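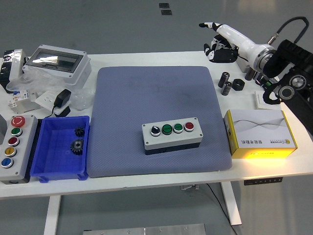 Page 3

Progress report on the control box workshop, Geltell Repair Room
Prepared for the Tshabalala Fund, 2025-05-27

Dear friends at the Fund,

Thank you, first of all, for your patience while we got ourselves settled. The last report went out when we were still hauling things up the stairs, and I'm so pleased to write this one from a room where people are learning something!

The white table you paid for has become the heart of the place. We keep the blue-gray mat in the middle of it for whatever is being worked on, and the push-button box with the selector switch, two green buttons and a red one has turned into everybody's favorite first lesson. It's small enough to turn over in your hands, it has screws in sensible places, and you can talk through a whole start and stop circuit with it before lunch. The taller gray station, with the red emergency stop on top and the four colored buttons under it, comes in the second session, when folks are ready for more wires (and more patience).

The distribution enclosure with the smoky window is for the third session, together with the small breaker module. I had planned to start with it, and our first group talked me out of that, quite rightly. Gears live in the blue bin for now. They belong to the Dinano course on simple drives, which we hope to begin in July — the handouts are drafted and need one more careful read.

On the money side, we have spent 2,075 dollars of the 3,000 you granted. Most of that went to the table, the mat and the control stations, with a smaller share for hand tools and the printed guides from Pastar. What's left is set aside for wire, terminals and a second set of practice boxes, so that two groups can work at once without waiting on each other.

We have had 30 people through the door so far. A few came only for one evening, and I'd like to offer a shorter class for them in the fall if you think that fits the spirit of the grant.

Still to do before the next report: label the shelves, find a better spot for the power adapters, and order the wire. The receipts are in the envelope with this letter, in date order, and I'm glad to go over any of them by phone.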